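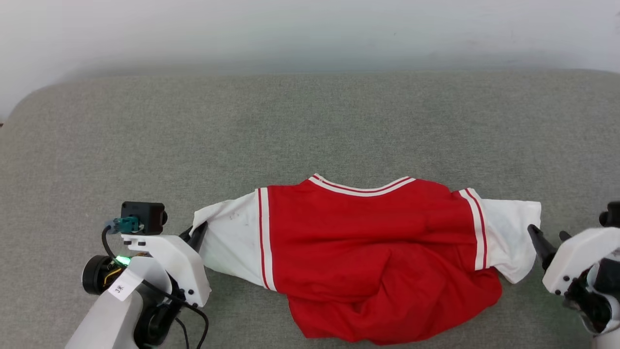 Red and white jersey on the bench at Denevetti, left sleeve in the gripper.

Open day at Denevetti: four hours of grippers and one shirt

Posted 4th April

I went to Denevetti's open day with a fairly simple question. We handle returned sportswear at work, and every supplier who has called me since January says two arms can now fold a shirt. I wanted to stand next to a pair of arms and watch them try it on a shirt that had been dropped in a heap, with no one smoothing it out first.

Denevetti rents the upper floor of a former print works, and you come in past the loading dock, which has no sign. Registration was a clipboard. The coffee was good and the slides were long, so I skipped the second half and went to the benches.

There were three setups running. Two were on proper tables with clamps and a light overhead. The third, the one I spent most of my time at, had a pair of white arms working over a gray upholstered surface that looked more like a sofa than a workbench. The staff said customers keep asking about soft surfaces. Fair enough, but fabric on fabric drags, and I would like to have seen the same shirt tried on a hard table five minutes later. I asked. The schedule did not allow it.

The grippers

Denevetti builds the arms but not everything on the end of them. On show were the Ceker finger, which is the stock part, and a softer pad from Lamont that costs a good deal more. The pitch for the Ceker is that it gets under an edge. The pitch for the Lamont is that it doesn't need to, it just presses and pinches.

In my notes the Ceker did well on anything with a thick edge. Sleeve cuffs were fine. A hem lying flat was not fine: the finger pushed it along and made a small wave of cloth, then closed on the wave. Sometimes that works out. Sometimes you get three layers when you wanted one, and the fold that follows is a mess.

The Lamont pad was slower and picked up fewer layers by mistake. It also let go more. On one try it lifted a sleeve, carried it halfway across and dropped it, and the arm went on to finish the whole fold with nothing in its grip. The screen said the fold was complete. I asked how the controller knows whether it is holding anything and was told that this is handled by the camera. It had a camera. It had not handled it.

The shirt

The photo at the top of this page is from the jersey bench. The two sleeves are out to the sides and the collar end is fairly flat, and I'll give them credit for that much, because a V collar with trim on it is an annoying thing to get straight. Now look at the lower half of the body. It is bunched up all the way down to the hem. The left gripper has its cuff. The right one is close to the other sleeve, but I can't say from the picture that it has hold of anything, and that was my trouble for most of the afternoon. You see an arm in the correct place and your brain fills in the rest.

Pulling on two sleeves does nothing for a crumpled hem. A person would take the bottom corners and give it a shake. I asked whether the arms could shake a shirt and got a careful answer about payload and speed limits.

Cameras

Each of these arms carries its own small camera up on the housing, with a cable running back down the left arm. I had two doubts. One is the cable, which hangs in a loop. Any loop near moving cloth will catch on something sooner or later, and a returns line runs all day. The other is what the camera can see once the gripper is holding fabric up in front of it. Denevetti's reply was that a third camera is optional. It is always optional at the open day.

Controllers

This part was better than I expected. They had their own controller next to the Plodby box, and you were allowed to push the arms around by hand under both. The Plodby felt heavier but it stopped where I let go of it. Denevetti's own was lighter and kept drifting a little after release. If you are teaching folds by moving the arms yourself, I would take the heavy one.

Numbers

A poster by the door claimed 593 folds without a person stepping in. I asked what the shirts were. They were plain T-shirts, all one size, starting flat. The target for the next trial is 3000, same shirts. For mixed items the figure on the handout was 454 good folds out of 500 attempts, which sounds healthy until you ask what "good" means. It means the finished item fits inside a rectangle. A shirt can fit inside a rectangle and still have a sleeve balled up in the middle - I saw one that did, and it was counted.

To be fair to the people at the bench, they told me all of this when asked, and they didn't chase me away when I stood there timing them. The sales side was less patient.

We won't be ordering. I have asked for a loan of one pair with the Ceker fingers and the Plodby controller, on a hard table, with a bin of our own returns in whatever state they come out of the bag. They said they would get back to me by the end of April. If it happens I'll write up the results, including the socks.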